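Iltberg Magnifying Lamp for Treatment Rooms

2019-01-31
By Mei Gallagher 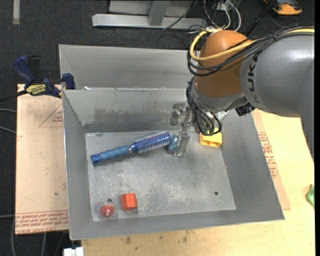 If you do brows, lashes or any sort of close skin work, you'll know how much difference a decent light makes. The Iltberg is the lamp I keep coming back to, and I'm so pleased we can finally stock it in both the clamp and the floor stand version!

The light is a ring of LEDs set around the lens, so it falls evenly on the face and you don't get your own shadow across the cheek while you're working. There are two brightness settings. I use the lower one for nearly everything (kinder on the client, too) and save the bright one for extractions and very fair brows.

The lens is glass, and a good wide one, so you can sit back a little and keep your shoulders down. It has a hinged cover. Please use it! Sunlight through an uncovered magnifying lens can scorch a couch cover or worse, and most treatment rooms seem to have a window in exactly the wrong spot.

The arm moves beautifully. It's sprung inside, stays where you leave it and folds back flat against the wall when you want the space. Branislav Bednárik has had the clamp version on his trolley since July and says he has tightened the elbow joint once, with the key that comes in the box.

Clamp version: opens to 32 mm, fits most trolleys and shelves
Floor stand: five castors, two of them locking
Price: £169 either way, lens cover and key included
Guarantee: 2 years on the lamp and arm

Wipe the lens with a soft damp cloth and dry it straight away. Keep acetone well clear of the plastic surround, as it will cloud it. The Gradik wipes we sell are fine on the arm and base, though they do leave streaks on glass.

If you already own the older Meka floor stand, the Iltberg head will fit it with a small adaptor. Ask Marlene MacLeod on the orders desk and she'll pop one in with your lamp. Spare lens covers can be ordered separately, in white only for now.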